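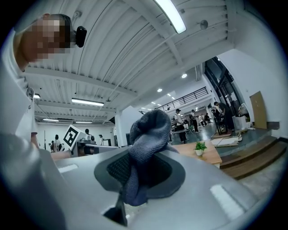 Section 6. First Cloth Trials

By now you have a Sketus hand that opens, closes and no longer makes the noise. Time to let it touch something. We start with knitted fabric, which has no corners worth mentioning and will find every burr you skipped in Section 3.

Read all of this section before powering up. It is short, and you are going to need both hands later.

You will need:
One knitted cloth, a sock-weight sweater sleeve or similar. Not a loved one.
The Misitz driver board, already flashed (Section 5)
Calibration weight, 500 g
A bench supply with a current limit you have set yourself

6.1 Setting the grip

1. Switch off the bench supply. Check that it is off by looking at it.
2. Press the rubber ring into the housing until the lip sits flush all the way around. If it pops out on one side, turn it a quarter turn and try again. If it pops out on both sides, you have the ring from the older kit.
3. Wipe the pad with a damp rag and let it dry. Solvent will take the texture off, and then you own a very smooth paperweight.
4. Power up and open the console. Set grip_limit to 80.
5. Send the close command with nothing in the hand. The fingers should meet and stop. A hum is fine. A click every second or so means the limit is too low and the board keeps retrying.
6. Hang the calibration weight from the closed fingers by its loop. If it slips, raise grip_limit in steps of five. Do not go past 109.

CAUTION: Above 109 the tendon line will outlast the pulley, and the pulley is the part that takes three evenings to print. Keep your own fingers out of the opening whenever the supply is on. The hand cannot tell you from a sweater.

6.2 Picking up the cloth

7. Drop the cloth on the bench in a heap. Resist the urge to fold it.
8. Lower the hand over the highest part of the heap and close slowly. Set close_time to 2000, in milliseconds.
9. Lift straight up and wait for the swinging to stop.
10. Open the hand. The cloth should fall away by itself. If it hangs on, look for a snagged loop before you pull.

Note: Knits stretch, so a grip that feels solid at the bench can creep during a long carry. Try a short trip first — bench to bin is plenty.

Note for Palacios frame owners: your wrist is mounted upside down compared to the drawings. We know. Swap the two wrist leads and carry on.

6.3 If it does not work

Cloth slides out: clean the pad again, then go back to step 6.
Hand closes but will not open: the fabric has wrapped around a finger. Power off, then unwind it by hand.
Board resets on closing: the supply is sagging. Shorter, thicker wires usually cure it.
Hand does nothing: see step 1, and switch it back on.

Write your final grip_limit on a piece of tape and stick it to the driver board. The setting does not survive a firmware update. Owners of the Bedar wrist should continue with Section 7; everyone else can skip to Section 8.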